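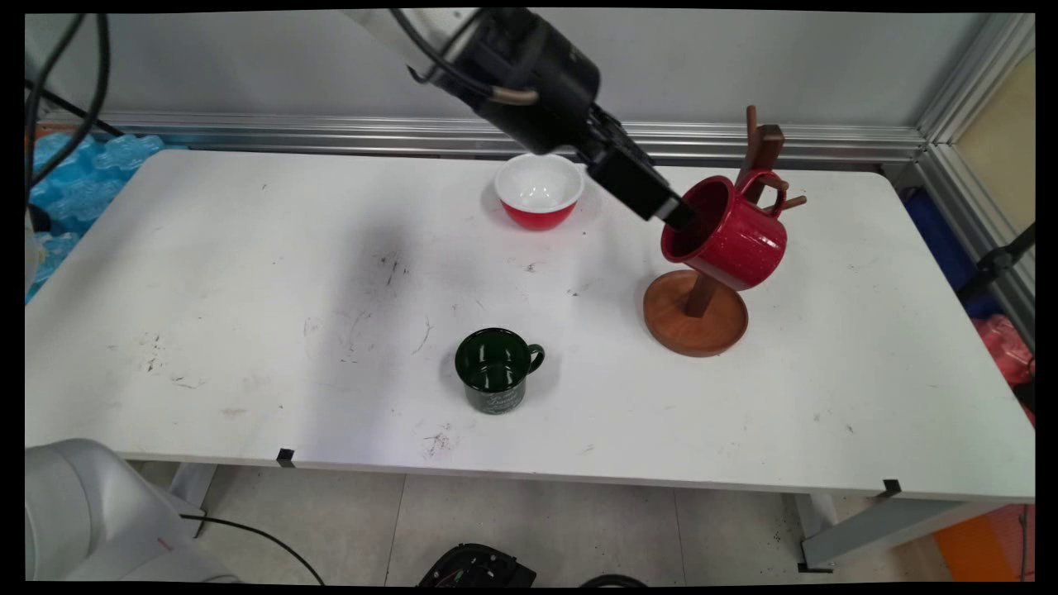 Monday, late. Mug tree, protective stops

Started at 40 percent speed. The task was the usual one: take the red mug by the rim, lift the handle clear of the peg, set it down on the table. Green mug and red bowl left out as distractors.

Protective stop on the second run, joint 5, tip at the rim. Log gave error 769, torque limit exceeded. Cleared it, jogged back up, repeated. Same stop, same joint, slightly earlier in the approach.

Dropped to 20 percent. No stop on the first three, then a stop on the fourth with the mug half off the peg. So speed is a factor but not the cause. I had been blaming the Briltau controller update for this since September and now doubt it.

Checked the wrist by hand with the brakes released. It moves freely until the last part of the rotation toward the stand, then pulls. The cable strap is too short for that angle. It goes tight, the wrist drive reads the load as a collision, and the arm stops. Amaral's manual gives a minimum slack for the strap and I did not measure it when I put the gripper back on. My error.

Loosened the strap, gave it 2 cm more, ran the approach with the gripper open and no contact. Clean. Have not yet run it with a lift. Extra slack could catch on a peg on the way out, so the exit path needs to go higher before it rotates.

One safety point. After a reset the arm resumes from the last waypoint with no prompt. I had my hand near the stand the second time and did not like it. Reset from outside the table only, until the Grillen script has a hold in it.

Kunthorpe wants the fault report with joint currents attached. Currents were logged for the slow runs only. Will have to provoke it once more at full setting, old strap length, then put it back.

Power off, brakes on. Strap length written on tape on the cabinet.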